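How to Untangle and Sort a Jewellery Pile on a Padded Stool

If you own more than a handful of necklaces, you know the pile. Mine lived in a biscuit tin for years, and every time I wanted one particular chain I'd pull up the whole lot like a fishing net. I finally sorted it in May and had such a good time that I've since done my sister's, my aunt's and most of my neighbour's!

You don't need special gear and you don't need a big table. You do need good light, a soft surface and an uninterrupted afternoon.

What you'll need

A padded stool, ottoman or firm cushion
A plain pale cloth, big enough to cover it with some to spare
Two blunt darning needles
Cornflour or baby powder
A soft toothbrush
Small zip bags or a divided box (I use a Varkitz one with lift-out trays, but an egg carton is a great start)
Sticky labels and a pen

Step 1: Set up the surface

Stretch the cloth over the stool and tuck it in underneath until the top is smooth. Wrinkles are where earring backs go to hide, so take a minute over this. Cream or beige is my favourite colour for it. White throws too much glare under a lamp, and on anything patterned you'll lose the fine chains completely.

I much prefer a padded top to a hard table. Pieces stay where you put them, nothing clatters, and you can press a needle tip into the cloth to hold a knot steady while you work on it. Keep anything round, like loose beads, in a saucer beside you.

Step 2: Spread out a few pieces at a time

Take a small clump from the pile and lower it onto the cloth. Don't shake it! Shaking tightens everything. Lift away whatever comes free on its own and set it down with clear space on every side.
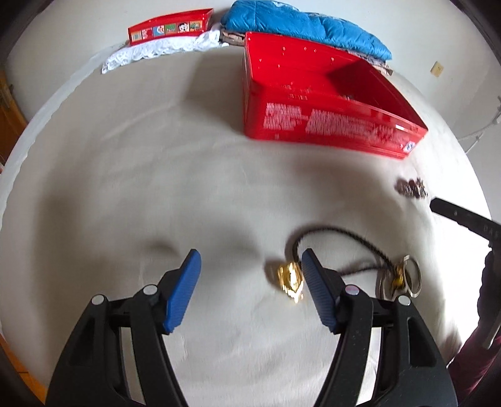

Cords are the easy wins, so do them first. Leather, waxed cotton and braided cords don't kink the way metal does, and you can usually free one by pushing slack back towards the knot with your fingertips. Once it's loose, lay the cord out in an open loop, like the thin black one with the gold pendant, so you can follow it all the way around and check that nothing else is threaded through. Look closely at the spot where a cord meets any metal rings. Fine chains love to slip in between two rings and stay there, and you'll only notice when you pick up one piece and three come with it. Beaded things go up near the far edge, well away from the pieces you're working on.

Step 3: Tackle the fine chains

Right, the fun bit. Undo every clasp you can find -- an open chain comes out of a knot far more easily than a closed one. Dust the knot with a pinch of cornflour, roll it lightly between finger and thumb, then put it back on the cloth.

Slide both needles into the middle of the knot and ease them apart, a little at a time. You're making the knot bigger and looser. Resist pulling on the ends. If it won't budge after ten minutes, pop it in a bag, label it "later" and move on to something friendlier. I had nine "later" bags by the end of my first afternoon and got through the lot the next morning with a cup of tea.

Skip the cornflour on pearls, opals or anything with glued stones. A dry needle and patience will do for those.

Step 4: Sort by how you wear them

I began by sorting into gold and silver, and it was hopeless, as half of what I own is both. My friend Morena Guerra suggested going by length and neckline and I've never looked back. Chokers and short chains in one group, mid-length pendants in the next, long cords and beads in the third. Rings, bracelets and earrings each get their own tray. Odd bits go in a bag of their own, and give that bag a good hunt before you throw anything out -- I found the mate to an earring I'd given up on in 2019!

Step 5: Brush and put away

Give each sturdy piece a light going-over with the dry toothbrush, especially around textured pendants where dust settles in the creases. Do up the clasps again before you store anything. Fine chains can be threaded through a drinking straw and fastened around the outside, and they'll never knot. Cords are happiest hanging from a hook or coiled flat.

Last of all, lift the cloth off by its corners and tip it gently over a tray. There's always an earring back.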